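Sorting a mixed worktop into baskets

Clear one end of the table first and set two plastic baskets on it, a large one near you and a smaller one further back. Slotted sides help, as you can see what has gone in without tipping it out.

1. Put boxed items in the large basket, flat side down.
2. Add soft packets next – they fill the gaps.
3. Keep pliers and other hand tools for the small basket, handles all facing the same way.
4. Leave the desk lamp until last and wipe under its base.

Stop when a basket is 6 cm from the rim. Any fuller and the handles are awkward to grip. 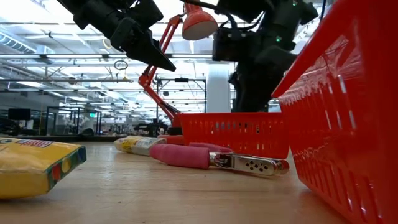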